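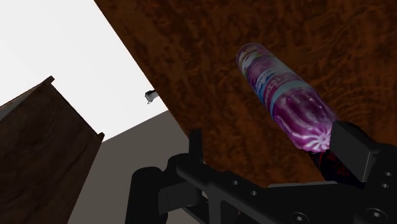
Gripper fingers, rendered view

Category: Community Forum > Events & Sponsorship > Lestholm Food Week
Posted in May by Kristýna Rusnák, Adport Motors

Adport Motors is pleased to confirm its support of Lestholm Food Week for the coming season. Our contribution covers the opening tasting at Sokol Hall and free parking at our Skekon Road showroom. Tasting passes are limited to 659. Members are invited to comment on the proposed program below.

harbor_table
On behalf of the restaurants on Mill Street, I thank Adport for its support. We ask that the opening tasting begin at 5:30 p.m. Kitchens with a dinner service cannot staff a later start.

L. Michalík
I must respectfully disagree. Many residents work until six, and an early start would exclude them. Last year's attendance was 1059 over the full week, and the evening sessions were the fullest.

harbor_table
Mr. Michalík's figure includes the street market, which requires no pass. The tasting should be considered separately.

L. Michalík
That is a fair correction. I would still ask that the doors remain open until 8:30 p.m.

northgate608
Will a shuttle run between Skekon Road and the hall? The walk is difficult for older guests, and the previous notice did not mention one.

Kristýna Rusnák
Thank you for these comments. A shuttle will run every 20 minutes. The tasting is now proposed for 5:30 to 8:30 p.m., subject to the hall's agreement. Display vehicles will remain at the showroom.

northgate608
Please post the shuttle stops when they are available.

Last updated: May, 4:15 p.m.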